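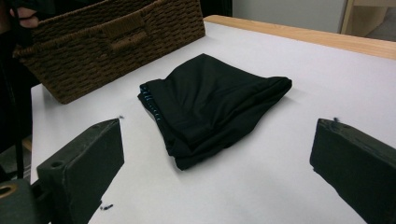 The panel met in the upstairs room at the Kurnton library to go through the spring round of the Lorkavton Green Fund, which makes small grants for waste, water and growing projects in the town. Most of the discussion was about textiles, as the repair and reuse applications had been held over from the January meeting for more information. Members had asked then how mixed and unlabelled clothing would be sorted. The applicants' reply is that garments will go by colour and condition first, and by fibre only where there is a label. A folded black item with small teal-blue marks along one side would go with the darks, and the coloured detail would not move it to another pile. Members accepted this as a workable rule.

LORKAVTON GREEN FUND
Minutes of the grants panel, spring round

The meeting opened at 6.30 pm with enough members present to take decisions. Apologies had been received from the member for the Tomau estate and from the allotments representative. The chair asked for declarations of interest. One member lives next door to the proposed site under item 4 and took no part in that decision.

1. Minutes of the January meeting

Agreed as a correct record with one change. Under "Water butts", the words "the school will pay for fitting" should read "the school will ask whether fitting can be paid for". The school has since replied that it can't.

2. Matters arising

Signs on the riverside path. Still with the council's highways team. The fund officer has written again and had an automatic reply.

Report from the seed library. Received late and passed round at the meeting. Members found it clear. The seed library would like to keep the unspent part of its grant for envelopes and a lockable drawer. Agreed, so long as the receipts are sent in with the final report.

Compost bays at Effiong Lane. The bays have been built but one has been put on the wrong side of the gate, and the food waste trailer can't turn. The group will move it at its own cost.

3. Textile repair and reuse, Tomau Hall 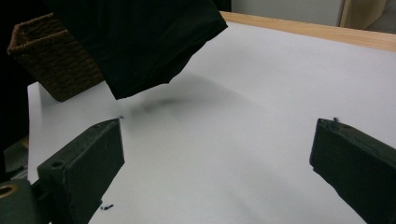
Minutes taken by the fund officer for the Lorkavton Green Fund. Draft for agreement at the next meeting.

The application is for a fortnightly mending session with a swap rail, run from the side hall. The group asked for £3,373. The fund officer had gone through the costs with them by phone and the figure had not changed, but the breakdown was now easier to follow. The largest lines are sewing machine servicing, hall hire and a part-time session lead. Thread, needles and patches are a small part of the total.

Members raised the following points.

Hall hire. The rate quoted is the standard one. A member thought the hall gives a lower rate to groups that book a full year. The fund officer will ask.

Servicing. The machines were given by households and have not been looked at by an engineer. It was agreed that no machine should be used by the public until it has been checked for electrical safety, and that this should be a condition of the grant.

What happens to clothes that can't be mended. The application says they will be "recycled". Members wanted to know where. The group has spoken to a rag merchant outside Kurnton who will collect if the bags are dry and tied, but there is nothing in writing. Members did not want to fund a scheme that ended with bags left in the hall porch, as happened with the old shoe bank.

Who it is for. The chair asked whether the sessions would reach people who don't already mend. The group plans to hold every other session in the early evening and to put notices in the launderette and the surgery. One member said that evening sessions had been poorly attended at the bike workshop. Another said that was in winter and the lighting on the footpath had been out.

Charges. The sessions will be free, with a jar for donations. The panel was content with this. Income from the jar should be shown in the accounts.

Measuring results. The form asks for the weight of clothing kept in use. The group felt that weighing every item would slow the sessions down and asked to keep a simple tally of garments instead. Members were split on this. Weight lets the fund compare one project with another, but the scales at the last reuse event were often left in a cupboard and the weights filled in afterwards from memory. Agreed that a tally will do for this grant, with a line for the type of garment and whether it was mended, swapped or sent for rags.

Decision: to award £2,419 now, covering servicing, materials and hall hire for the first part of the year. The session lead's hours will be looked at again once the first report is in. The group may come back in the next round without filling in a new form.

4. Rain garden, Effiong Lane

The applicants want to take up a strip of tarmac beside the parade of shops and plant it to hold water that now runs across the pavement. Drawings had been sent round beforehand. The panel liked the scheme but was not satisfied that the gas main had been located. The council's drainage officer has no objection in principle and would like to see the overflow level before work begins.

There was a long discussion on watering in the first summer. The shopkeepers have said they will do it, and the outside tap belongs to the bakery. Members asked for this to be confirmed by the bakery itself.

Decision: deferred. The applicants are to send a utilities search and a note about the tap.

5. Storage and kit

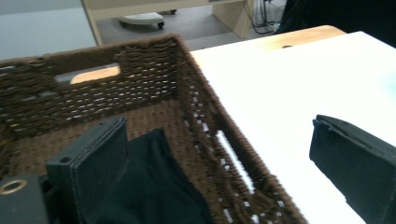 The fund's shared kit is kept in the store behind the library and is lent free to any group that has had a grant. The fund officer reported that the gazebo has a bent leg and should not be lent until it is replaced. The litter pickers are all back. The banner is not, and the last group to sign for it believes it was handed on at the river clean. Members agreed that things should come back to the store between loans, even where the next group is known, and that the loan sheet should be moved to the inside of the door.

A request from the Kurnton growers to keep a rotavator in the store was turned down for lack of space and because of the fuel.

6. Changes to the guidance notes

The fund officer had redrafted the notes for applicants. The main change is that 75 per cent of a grant will be paid at the start and the rest when the final report is received. At present the whole amount is paid up front. A member was worried that very small groups would be left out of pocket. It was agreed that the panel may still pay in full where a group asks and explains why. The rule will apply from the next round and not to grants already made.

The notes will also say that 2 quotes are needed for any single item of equipment above the limit on the form. The section on match funding is to be shortened.

7. Any other business

The library has asked that the upstairs room be cleared by closing time, as the alarm is now set automatically. Future meetings will start half an hour earlier.

A member asked whether decisions could be put on the website sooner. The fund officer will post a short list of awards once applicants have been told, with the full minutes to follow when agreed.

The meeting closed at 8.15 pm.

Actions

Fund officer: ask about yearly hire rate at Tomau Hall; write to textile group with conditions; chase highways; post list of awards.
Chair: write to rain garden applicants.
All members: comments on the guidance notes to the fund officer before the next meeting.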